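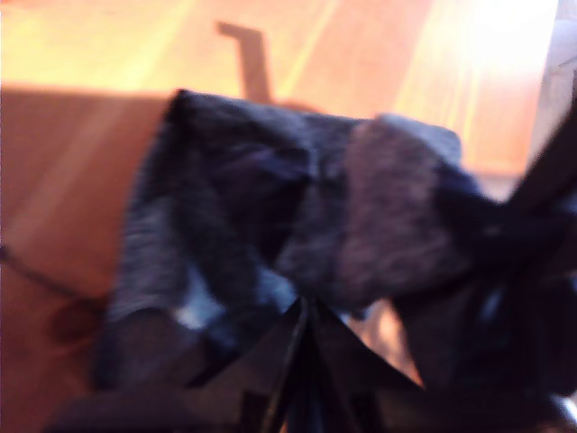

How to get pills off a sweater without wrecking it

I have ruined exactly one good sweater by going at it with a disposable razor, and I still think about it. It was a gray Valivetti crewneck my aunt found on sale, and I put a hole right in the front while watching TV. So please, put the razor down and let me walk you through what I do now!

First, wash it. I know, you want to get straight to the satisfying part, but lint and cat hair get tangled up with the pills and you'll end up tugging on all of it. Turn it inside out, cool water, a little gentle detergent, and lay it flat on a towel. Mine usually take a day and a half to dry (longer in January, when my apartment is a cave).

Once it's completely dry, turn it right side out and put it on something flat and firm. I use the kitchen table. An ironing board works too, but the padding gives a little and I find I press harder than I should.

Now pull the knit taut with one hand. Taut, not stretched – if you can see the stitches opening up, ease off.

For thick wool I like a sweater stone or a comb. Go in short strokes, all in one direction, starting at the top. Lift at the end of each stroke, and clean off the comb whenever it clogs.

For anything thin, like merino or a cotton blend, get an electric shaver. Mine is a Sostberg, it cost me 34 dollars and it sounds like an angry bee, but it's held up great. Use the highest guard first and make little circles with barely any pressure. Empty the lint cup before it's full or it stops cutting and starts chewing. Go around buttons and seams with small scissors instead, snipping one pill at a time. Tedious, yes.

Underarms and cuffs are always the worst. Do a light pass, take a break, then do another. My friend Qiuyue Duan does hers in one go and swears it's fine, but she also has steadier hands than me.

When you're done, go over everything with a lint roller or a piece of packing tape wrapped around your fingers. If the surface looks a bit flat, hold a steamer a few inches away for a few seconds and pat it with your palm.

New knits shed the most, so expect to do this again after a few wears. It does slow down. Fold them, too – hangers give you those weird shoulder bumps, and I haven't found a good fix for those yet.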